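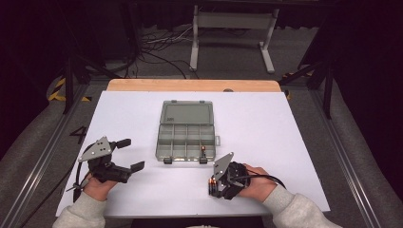 Do you have to soak dried beans before you cook them?

It depends on the bean and on how much time you've got, but for big ones like cannellini and borlotti I soak overnight in salted water, and for black beans and anything smaller I mostly skip it.

OK, so I've had that question in my inbox so many times since the pasta e fagioli post that I figured I'd just write the whole thing up. Beans! A whole post of beans. If you came for cake, there's cake next week.

I didn't grow up cooking dried beans. We were a can family, and I still keep cans in the house for the nights when I get home and want dinner on the table before I've taken my shoes off. But somewhere in the last couple of winters I started doing a pot every week, usually while I'm doing something else, and now I get a bit twitchy if there isn't a container of them in the fridge. They go in soup, they go on toast, they go under a fried egg with way too much black pepper. I've eaten them cold standing at the counter.

The one who got me going was Fulvio Bellini, who taught a Saturday-morning sort of class (it was mornings, anyway, and it was early) in the back of the Lo Presti grocery before they moved across the river. He was very strict about onions and very relaxed about everything else. He'd put the beans on, talk for a while about his sister's garden, taste one, make a face, and talk some more. The class was supposed to finish at noon and I don't think it ever did.

Salt in the soaking water

I know, I know. Your grandmother said salt makes them tough. Mine did too. I believed it for years and I'd stand there with a pot of beans cooked in plain water, dumping salt in at the end and wondering why they tasted like salty water on the outside and like nothing in the middle.

Salt the soak. I use a good tablespoon of kosher salt for a pound of beans and enough cold water to come up well past them, because they swell like crazy. I've woken up to beans poking out of the top of the bowl like little islands and they were fine after a top-up, only a few of them a bit wrinkly. Then I drain them, rinse them and start with fresh water in the pot, also salted, but more lightly.

Some people keep the soaking water. With black beans I get it, the color is gorgeous. With cannellini I pour it down the sink.

What I put in the pot

An onion cut in half through the root, so it mostly hangs together and you can fish it out later. A few cloves of garlic, smashed, skins on if I'm lazy. A bay leaf, or two if they're those dusty old ones from the back of the cupboard. A big glug of olive oil – more than feels right. If I have a rind of parmesan in the freezer it goes in, and if there's sage on the windowsill that hasn't given up on life I throw in a sprig.

Things I don't put in at the start: tomatoes, vinegar, lemon, wine. Acid slows beans down so much. I learned this with a pot of borlotti and a whole can of crushed tomatoes, when I had people coming at seven and we ate at ten. Capucine Leblanc was there and still brings it up. She had eaten most of a baguette by then and I think the butter too.

I also leave out the hot pepper until later, which is only a preference. If you like a slow heat all through the broth, go ahead and drop a dried chile in with the onion.

How long it takes

This is the bit everyone wants a number for and I can't really give you one. Beans from this year's crop can be done in 60 minutes after a soak. The bag that's been behind your flour since you moved in might take three hours, or it might never get there at all. I've had that happen, and I turned it into a blended soup and moved on with my life.

I bring the pot up to a real boil and hold it there for 15 minutes, then turn it down until it's hardly moving. That first boil matters most for red kidney beans – the raw ones have something in them that can make you properly sick, and a low simmer on its own doesn't take care of it. Please don't put raw kidney beans straight into a slow cooker. For the other kinds I do it anyway out of habit.

After that you want lazy bubbles. If it's rolling, the skins split and you end up with a pot of mush and peels. I keep the lid half on, and I top up with hot water from the kettle if I can see any beans sticking out.

Then taste five of them. One soft bean means nothing, there's always some overachiever in there. When all five are creamy right through with no chalky bit in the center, they're done, and the best thing you can do is turn off the heat and leave them sitting in their liquid until they've cooled down. I do think that's where most of the flavor gets in. 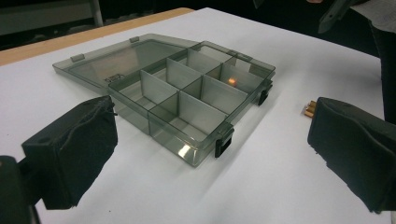

The gray divider box, lid folded back.

Pressure cooker people

Hello, I see you, I am sometimes one of you. I have an old stovetop Tronus that came from Everaldo Paiva when he was clearing out his kitchen, and the gasket is on its second life, but it does a pot of soaked chickpeas while I take a shower. What I lose is the broth. It comes out thinner and a bit flat, so I'll simmer it afterward with the lid off and another spoonful of oil. For hummus you won't care one bit. For a bowl of brothy beans with bread, I'd take the slow way any time I can.

With hummus, by the way, a little baking soda in the chickpea water is great. Leen Salameh told me to go past done, and then keep going, until you can smear one against the roof of your mouth. Mine had been grainy for years. Hers is like whipped cream. She's also very firm that garlic in hummus should be shy, and I haven't quite gotten on board with that yet.

My weeknight pot of brothy beans

For one pound of cannellini, soaked overnight and drained:

Put the beans in a heavy pot and cover with fresh water by two inches. Add the halved onion, four smashed garlic cloves, a bay leaf, a quarter cup of olive oil and two teaspoons of kosher salt. Boil hard for a while as above, skim off the foam if it bugs you, then turn it right down. Start tasting after forty-five minutes. When they're soft, turn the heat off and fish out the onion and the bay leaf. Squeeze the garlic out of its skins back into the pot.

When you're ready to eat, warm it up with a few big handfuls of chopped kale or escarole and let that go soft. Mash a ladleful of the beans against the side of the pot so the broth gets cloudy. Lemon juice now, a good squeeze, and more salt than you think. Then chili flakes, more oil on top, and toast rubbed with garlic. It feeds four of us with a lunch left over, or two of us for most of a week if I'm being disciplined (I'm not usually).

If you want pasta in there, cook it separately. I like the little ridged tubes from Weretti, and I add them to the bowls and keep them out of the pot. Leftover pasta in bean broth drinks every last drop overnight and you open the fridge to a brick.

Keeping them

They're good for five days in the fridge, in their liquid. They freeze really well too, again in the liquid, and I do it in two-cup tubs so that one tub is more or less one can. Leave some room at the top. Thaw them slowly if you can plan that far ahead, or do what I do and run hot water over the tub until the whole frozen lump slides out into a saucepan.

The broth on its own is worth hanging on to. I've cooked rice in it, I've thinned out mashed potatoes with it, and I poached eggs in it in April when I had a cold and didn't feel like anything else.

A few things people asked in the comments last time

Can I do the quick soak? Sure. Boil them for two minutes, turn off the heat, cover, leave for an hour, drain. I find they cook a little less evenly, but it's saved me plenty of times when I forgot the night before.

Are the expensive beans worth it? Sometimes! The big white ones in the cloth bag are a treat and I buy them for birthdays. For everyday I get whatever the busy store has, the place where the bags don't sit around gathering dust.

Do I sort through them first? I do, on a sheet pan, and I'd like to say I always have. I found a stone once with a back molar.

What about lentils? No soak, different animal, and I have a lot of feelings about the green ones, so they'll get their own post. I've got a pot of borlotti on right now and it smells like the onion's about ready to come out, so I'm going to go deal with that. Tell me what you put in yours, especially if it's something weird.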